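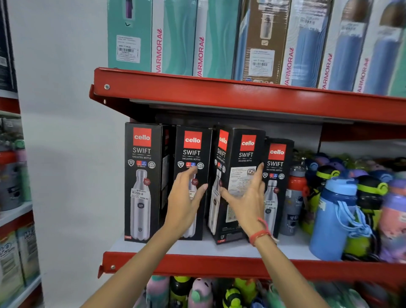
4.2 Restocking Boxed Bottles

1. Confirm that the shelf beams are secure before placing any stock. Report a loose beam to the floor supervisor.

2. Remove all boxes from the level being restocked and wipe the shelf surface with a dry cloth.

3. Stand each box upright with the brand name facing the aisle. Keep boxes of the same brand together.

4. Place older stock at the front and new stock behind it.

5. Check that every box carries a price label and that the barcode can be scanned.

NOTE: Insulated bottles and children's water bottles may share a unit. Refer to Section 3 for the layout of mixed units.

CAUTION: Do not stack boxed bottles more than 2 high. Use both hands when moving boxes on the middle and upper levels.

Nutton Store Fixtures Guide, revised May 2019. Approved by Luana Caldeira.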